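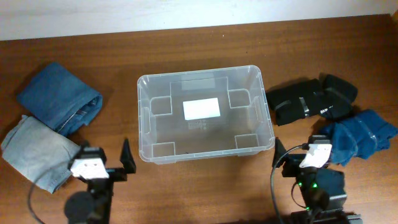

4. Packing folded clothes

Before you start, wipe out the bin with a dry cloth and let it air for 15 minutes with the lid off. Clothes must be clean and fully dry. Damp denim is the usual cause of musty bins.

4.1 Prepare the table

1. Set the bin in the middle of a table, open side up.
2. Put jeans on the left and tops on the right.
3. Leave the lid on a chair or shelf until section 5.

4.2 Fold

1. Close zippers and empty all pockets.
2. Fold jeans in half lengthwise, one leg over the other, then into a compact rectangle.
3. Fold sweatshirts and fleece with the sleeves in. A looser bundle is fine for thick fabric.

Note: Do not press fleece flat by hand to save space. It springs back and lifts the lid.

4.3 Fill the bin

1. Place the darkest, heaviest jeans on the bottom, with the long side of the fold along the long side of the bin.
2. Add the lighter jeans. If they are very pale, lay a sheet of plain paper between the two pairs.
3. Place knit and fleece items on top.
4. Keep fabric out of the corner recesses and below the raised rim.
5. Check that nothing hangs over the edge.

Caution: New dark denim can transfer color to light fabric. Wash it at least once before storing it with other clothes.

Caution: Do not pack mothballs loose in the bin. Use a closed sachet and keep it away from printed logos.

4.4 Record the contents

Write the bin number and the contents on a Jara card, then slide the card down one side so it reads from outside. Start a new card each time you repack. Replacement cards come in packs of 16 (order no. 431).

If the lid will not sit level, take out the top item and fold it again. If it still will not close, move that item to a second bin.

5. Closing and stacking

1. Set the lid on the rim and press down at all four corners.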